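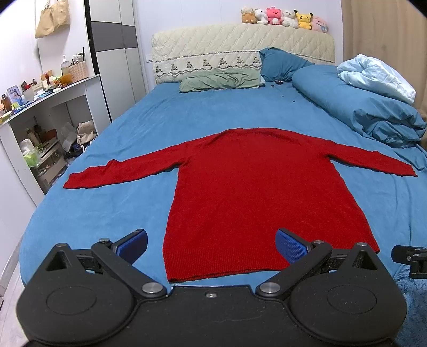
Por Redação Mancuso - Casa e Roupa
Leitura de terça

Dobrar malha de lã: o que funciona e o que é conversa

Todo outono volta a mesma enxurrada de truques para dobrar camisolas. Dobra em dois segundos, dobra japonesa, dobra em rolo, dobra que fica de pé sozinha na gaveta como um soldado. Experimentei quase todos e desconfio da maioria. Uma camisola de malha grossa não é uma t-shirt, e grande parte dos truques que circulam foi pensada para algodão fino.

O que ficou de pé, depois de muita gaveta mal fechada, cabe nesta página.

Antes de dobrar: esticar com calma

A cama é o melhor sítio. Uma mesa de cozinha serve para t-shirts, mas uma camisola com as mangas abertas para os lados pede largura, e na mesa acabam sempre penduradas. Em cima de um lençol liso, como o azul da fotografia, uma malha vermelha vê-se bem e percebe-se logo se está torta.

Ponha a camisola de frente para baixo, com as costas viradas para si. Há quem garanta que tanto faz. Não faz: se começar com a frente para cima, acaba com as costas à mostra na pilha e o decote escondido, e daí a uma semana anda a desdobrar tudo para saber qual é qual.

Abra as mangas a direito, uma para cada lado. Alise com a palma da mão, do centro para fora. Não puxe pelos punhos. O canelado dos punhos e da bainha é o que primeiro cede numa malha, e um punho que já abre um pouco na ponta não volta ao sítio por ser puxado. Umas rugas ligeiras nos ombros não têm importância nenhuma. Já li conselhos para passar a ferro antes de guardar e só posso supor que quem os escreve tem poucas camisolas e muito tempo.

A dobra que uso

1. Imagine duas linhas verticais, cada uma a meio do ombro, do decote à bainha.

2. Dobre o lado esquerdo para dentro por essa linha, com a manga a acompanhar. A manga vai passar para o outro lado. Deixe.

3. Volte a manga para baixo, encostada à dobra, de modo a ficar paralela ao corpo da camisola. Se for comprida demais e passar da bainha, dobre o punho para cima.

4. Repita do lado direito. Tem agora um retângulo comprido, mais grosso nos lados do que no meio.

5. Pegue na bainha pelos dois cantos e leve-a até um terço da altura. Mais uma volta e está feito.

O quinto passo é onde quase toda a gente estraga o trabalho. Pegar na bainha pelo meio, com uma mão só, faz um bico e arrasta a malha. Pegue nos dois cantos ao mesmo tempo, sem apertar, e pouse em vez de largar.

E a dobra em rolo? Para viajar, sim. Para guardar meses numa gaveta, nunca me convenceu. O rolo de uma malha grossa ocupa tanto como a dobra normal, desfaz-se assim que se tira o vizinho do lado e deixa vincos curvos que demoram mais a sair.

Quanto à dobra vertical, em que as peças ficam de pé como livros, resulta com malha fina numa gaveta cheia. Numa gaveta meio vazia cai tudo para o lado, e passa-se o inverno a endireitar camisolas.

Cabide, não

Pendurar malha pesada é pedir ombros com orelhas. Os cabides almofadados atrasam o problema, não o resolvem, porque o peso continua a puxar para baixo. Se não houver mesmo gaveta, dobre a camisola ao meio no sentido do comprimento, manga com manga, e passe-a por cima da barra do cabide, com o corpo de um lado e as mangas do outro. Fica feio e protege a malha.

Caixas, sacos e outras compras

Comprei as caixas com tampa da Stevum e os sacos de vácuo da Dumance. As caixas são caixas. Fazem o que uma caixa de cartão firme faz, com a vantagem de empilharem direito. Se já tem em casa alguma coisa com tampa, limpa e sem cheiro, não precisa delas.

Com os sacos de vácuo tenho mais reservas. Para edredões, excelentes. Para lã, usei uma vez e passei a não usar: as camisolas saíram em placa, com os vincos tão marcados que foi preciso deixá-las abertas em cima da cama de um dia para o outro. Se o espaço for tão pouco que não haja alternativa, tire só parte do ar.

Cedro, alfazema e saquinhos perfumados: cheiram bem. Como única defesa contra a traça, não ponho as mãos no fogo por nenhum. O que ajuda é guardar tudo lavado. Uma camisola usada duas vezes e guardada "quase limpa" é precisamente a que aparece com um buraco em outubro.

Lavar antes de guardar

Água fria ou quase, programa de lã, pouco detergente. A etiqueta manda mais do que qualquer página de dicas, incluindo esta. Na minha máquina o programa de lã dura 37 minutos e centrifuga devagar, e não mexo em nada.

Secar na horizontal, em cima de uma toalha. As toalhas absorventes da Kurkulia, que me recomendaram com grande entusiasmo, secaram a camisola ao mesmo ritmo de uma toalha de banho velha. Vire a peça a meio e troque a toalha se estiver encharcada. Só dobre quando a bainha e os punhos estiverem secos por dentro, pois o canelado guarda humidade muito depois de o resto parecer pronto.

A cama como bancada

Uma última nota sobre o sítio. Se vai dobrar em cima da cama, encoste as almofadas à cabeceira e deixe o colchão livre daí para baixo. Uma fila de peluches no topo da cabeceira, com o Pikachu amarelo no meio da família, não incomoda ninguém e escusa de sair de lá. O que convém tirar são as miudezas pousadas no lençol, sobretudo tudo o que tenha pontas ou fechos. Um fio puxado numa malha vermelha vê-se do outro lado do quarto.

Se puxar um fio, não corte. Com uma agulha de croché fina, passe a laçada para o avesso e estique a malha à volta, devagar, até o excesso se distribuir. Nem sempre desaparece. Os vídeos em que desaparece por completo costumam mostrar só a parte boa.

Perguntas que chegam sempre

Posso empilhar muitas camisolas? Pode, mas as de baixo ficam espalmadas. Ponha as mais pesadas no fundo e as finas em cima, e pare antes de ter de empurrar a gaveta com o joelho.

Papel de seda entre as dobras vale a pena? Numa peça boa que vai ficar guardada até ao próximo inverno, suaviza o vinco. No dia a dia é um papel que se rasga e anda pela gaveta.

E o borboto? Tire-o antes de dobrar, com a camisola ainda esticada na cama e a mão livre a segurar o tecido. As maquininhas a pilhas servem, desde que não se carregue. Comece pelos lados, debaixo dos braços, que é onde se forma mais, e deixe os canelados para o fim.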